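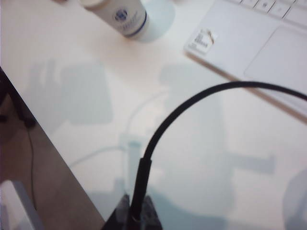
Unit 4 covers the collection of demonstrations for a policy that will be trained by imitation. The policy sees only what the cameras see and what the joint encoders report, so the state of the desk matters as much as the motion of the arm. Thin cables are the hard case. A black cable on a white desk is easy to segment, but a pale cord nearly the color of the desk, lying inside a shadow, is not. Shadows from the arm also move with the arm, and a network will use them as a cue if the lighting never changes between episodes.

4.1 Episodes and length

An episode begins when the operator releases the hold pedal and ends when the arm is back at its rest pose. The set for this unit, named Warnard, holds 257 usable episodes out of 300 recorded. Discarded episodes stay on disk with a reason code. Do not trim a failed grasp so that it looks like a clean one. If the operator misses and recovers, keep the whole episode and tag it R.

Each episode carries one task string. Write it as a plain command with one verb and one object. "Move the phone" is acceptable. "Tidy up" is not, as two labelers will disagree on where it ends.

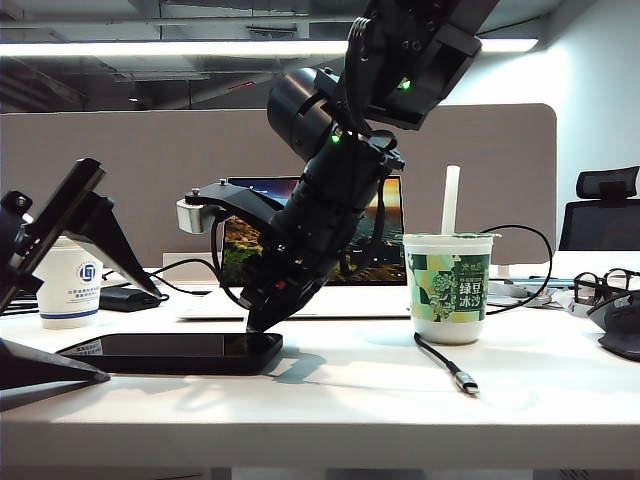

Fig. 4.2. Fixed view. Gripper tip in contact with the upper surface of the phone, near its right end.

4.2 Contact

Flat objects are often approached from above, and the fixed camera is then the better judge of contact. Motor current is logged alongside position. When the two disagree on the moment of contact, label from the current and note the offset in frames. Offsets of more than 12 frames point to a clock fault and should be reported before any more data is taken.

4.3 Wrist views

Wrist cameras give detail near the fingers and lose everything else.
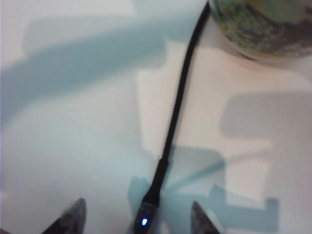 They also change their whole background when the wrist turns, which means that augmentation by cropping must be applied with care. Crops that remove the fingertips remove the only fixed reference in the view. The Khúc loader has a mask option for this. Leave it on.

4.4 Clutter

Objects outside the task are left in place and varied between sessions. Grindmont, the earlier set, used a cleared desk, and policies trained on it did poorly once a cup was added. With 2 arms, each one can also block the view of the other, so check both wrist streams before accepting an episode.

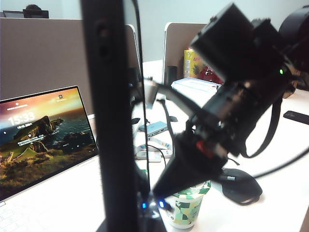

Reading time for the rest of this unit: 2 minutes

4.5 Before the lab

Read the Pratik format notes, sections on time stamps and reason codes. Bring a task string for three objects of your choice. Questions on labeling go to Gayan Bhuiyan. Lab sheets are due at the start of the next session.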